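Folding towels for a narrow wire rack - halves or thirds?

Posted in Laundry and Linen
37 replies, 891 views

nesrin_d
Apr 1, 2021
I've swapped the airing cupboard for a black wire rack on a table, and my old way of folding doesn't suit it. I used to do halves, then halves again. On the rack they stick out at the front and slide off.

Do you fold in thirds, and if so which way first?

Firdevs K
Thirds lengthways, then in half, then in half again. Fold towards the front so the rounded edge shows. I did 20 bath towels like that on Sunday and they all stayed put.

erdalc
Disagree. Thirds leaves a thick lump in the middle and the pile leans. Halves are fine if you get the corners together before you start.

I take a corner in each hand, hold the towel up and let it hang so the weight pulls it straight. Then I bring the corners together and pinch the edge.

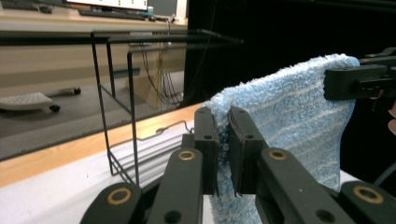

After that I run a finger and thumb down the side and lay it on the table for the last fold. If it's a striped one, follow the stripes and you can see at once if it's gone skew.

Firdevs K
It only leans if you pile them too high. Hanging it up first is fine for a hand towel. My arms aren't long enough for a bath sheet.

Tulin O
Same as Firdevs, I do the big ones flat on the bed. Terry is hard to crease whatever you do. Mine are Gukover ones and they spring open unless something is on top of them.

erdalc
Put the heavy ones on top then.

Tulin O
Then you have to lift them off every time you want a hand towel.

nesrin_d
Tried both tonight. Thirds fits the rack better, but I've kept Erdal's way of hanging them up first for the small ones. Bath sheets are going in the bedroom drawer.

Firdevs K
Rolling is worth a go for flannels, by the way. Takes up less of the shelf.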